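Pre-Purchase Safety and Planning Checklist: Robotic Arm for Kitchen Tasks
Isstead Site, Equipment Planning Group
Completed by: Ewurabena Sarpong
Reviewed by: Edem Ankrah
Review period: October

Scope

This checklist supports the request to buy one table-height robotic arm, with gripper, for the Asante kitchen project. It covers the simulated layout, the intended room at Isstead and the items to be priced before an order is raised. Each line is marked Met, Part met, Not met or Not applicable. A line marked Not met must be closed, or accepted in writing by the budget holder, before funds are released.

Section A – Layout and reach

A1. Simulated layout prepared and shared with reviewers. Met.
Comment: Layout held in the Skirno folder. Wall finishes and window position are not those of the Isstead room and should be disregarded for costing.

A2. Arm base stands clear of the worktop, with its own fixing. Part met.
Comment: Fixing to floor or plinth is still undecided. Yaw Asamoah to obtain a price for each.

A3. Small items to be handled are within reach of the gripper. Part met.
Comment: Reach to the kettle and spoon is accepted. Reach to the far side of the round plate has not been tested and should be run again with the base in its final position.

A4. Distance from arm to nearest fixed wall or panel recorded. Not met.
Comment: The reviewer asks for a figure in millimetres taken with the arm fully extended. The minimum set by the site is 200 mm.

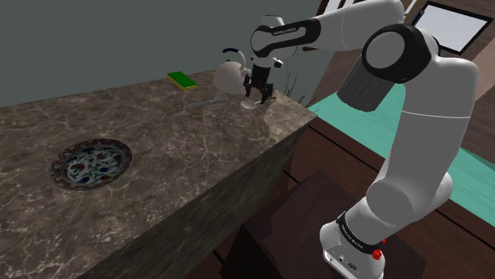

A5. Worktop able to bear the load of the chosen items. Met.
Comment: The existing bench at Isstead was assessed at 100 kg spread load. No replacement bench is to be included in the request.

Section B – Stopping and guarding

B1. Emergency stop within reach of the operator's normal position. Not met.
Comment: A separate wired stop is to be priced. Stops fitted to the equipment itself shall not be counted towards this line.

B2. Guarding or marked floor zone specified. Part met.
Comment: Floor marking has been agreed. Demeo has quoted for a folding screen, and the quotation does not include fitting. Yayra Atinga to ask for a revised price.

B3. Hot water excluded from first-year tasks. Met.
Comment: Kettle tasks are to be carried out empty and unplugged. Any change requires a fresh assessment – a verbal agreement will not be accepted.

B4. Sharp tools excluded from first-year tasks. Met.

B5. Gripper pinch points covered in operator training. Part met.
Comment: Training is listed in the request but carries no cost. Two places are needed.

Section C – Budget and supply

C1. Written quotations obtained for the arm and gripper. Part met.
Comment: One received, one awaited. The first is valid for 40 days.

C2. Spare gripper fingers included. Not met.
Comment: Omitted from the draft. To be added under consumables.

C3. Delivery route checked. Met.
Comment: Goods lift and door to Room 111 measured by Nhyira Asamoah. The crate will need to be opened in the corridor.

C4. Yearly service and software costs shown separately from purchase price. Not met.
Comment: The draft gives a single total. Finance will return it in this form.

C5. Disposal or resale at end of project considered. Not applicable at this stage.

Outcome

The request may not proceed to order. Lines A4, B1, C2 and C4 are to be closed and the form sent back to Edem Ankrah. Lines marked Part met may be carried into the order stage with a named owner against each.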